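Jakside Save Archive: README

Reading time: 4 minutes
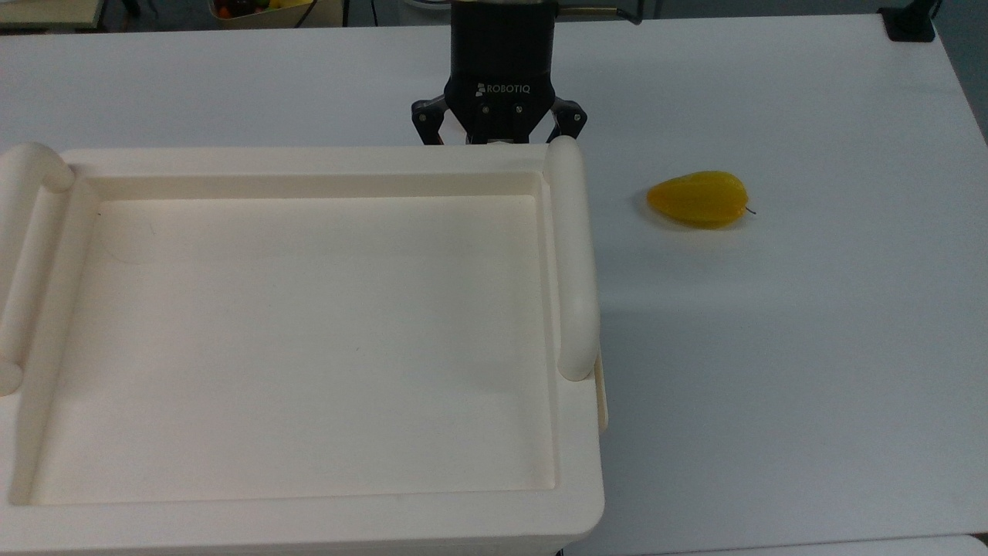

A yellow, pear-shaped fruit beside an empty cream tray.

Hello, and welcome to the Jakside save archive. If you played Jakside when it first came out you probably don't need me to tell you what it is, but for everybody else: it's an old top-down role-playing game in which you walk about a drowned river valley, take on work for the ferry towns and slowly find out what happened to your brother. It was made by a small studio called Weerasinghe, it sold modestly, and I have been playing it on and off for most of my grown-up life (my sister would put it less kindly).

The archive is a collection of saved games sent in by players, together with a plain text note for each one saying who played it, which version they had and how far they got. I started it for my own use after a hard drive died on me and took a very long and very silly all-axes playthrough with it. Then people on the Fodusport forum began sending me theirs, and it grew from there.

## What's in the folder

There are 32 saves at the moment, sorted by chapter. Each save has its own folder, and inside you'll find the save itself, the thumbnail the game makes when you save, and the note. I've left the players' own file names alone, even the rude ones, as the game shows them on the loading screen and people were fond of them.

The folder called `early` holds anything before you cross the weir. `middle` runs from the weir to the burning of the toll house, and `late` is everything after that. I know this makes `middle` far too big. I did try splitting it once, at the point where you get the boat, but you can get the boat in such a different order depending on who you side with that I gave up and put it all back.

There's also a folder called `odd`. These are saves in which something has gone wrong in an interesting way: a character standing in two towns at once, or a quest that can be handed in for ever. Please don't load them over a game you care about.

## Which versions they work with

Most of the saves come from version 3 of the game, the last one Weerasinghe put out. Saves from version 2 will load in version 3, but the map comes up blank and you have to walk it all again, so you may not thank me. It doesn't work the other way round at all, and the game simply closes.

If you have the boxed copy with the cloth map, you have version 2 and will want the patch. I can't host it here, but it's pinned on the forum.

## Using a save

1. Close the game completely.
2. Copy your own save folder somewhere safe. Please do this one!
3. Copy the save you want into the game's `slots` folder.
4. Start the game and pick it from the list.

If it doesn't appear, check that you copied what was inside the folder as well as the folder itself. I have got this wrong more times than I'd like to admit.

For looking inside a save, I use a little program called Clista, which lays out the inventory and quest flags in a table. It's slow to open and the buttons are tiny, but it has never damaged a file of mine. All the flag names quoted in the notes are as Clista shows them.

## Known gaps

I have no finished game on the hardest setting with the ferrymen as allies. I have been promised one since July and live in hope. The notes for the earliest saves are also rather thin, because I wrote them from memory. Play times shouldn't be trusted anywhere, as the clock keeps running while the game is paused and plenty of us used to leave it on over tea.

## Sending yours in

Yes please. Post it in the archive thread on Fodusport with a line or two about how you played, and tell me what name you'd like in the note. I don't change anything inside a save before it goes in. You may ask for yours to be taken down whenever you like, and you needn't say why.

You're welcome to use the saves in guides, videos or anything else of that sort. A mention of the player would be kind. The game itself belongs to the people who made it and isn't included.

Shiuli Gazi

Last updated: October 12, 2019

Comments

**weirkeeper:** Loaded the toll house one last night and stayed up far too late. I'd forgotten the music changes when you go back to the mill.

**Pobbles:** Is the duplicated miller in `odd` the one where he sells you his own hat? If not I've got that one somewhere and can dig it out.

**Shiuli:** It isn't, and I would love it! Same thread as usual, please.

**tam_o:** Map came up blank for me. Then I read the bit about version 2. Sorry.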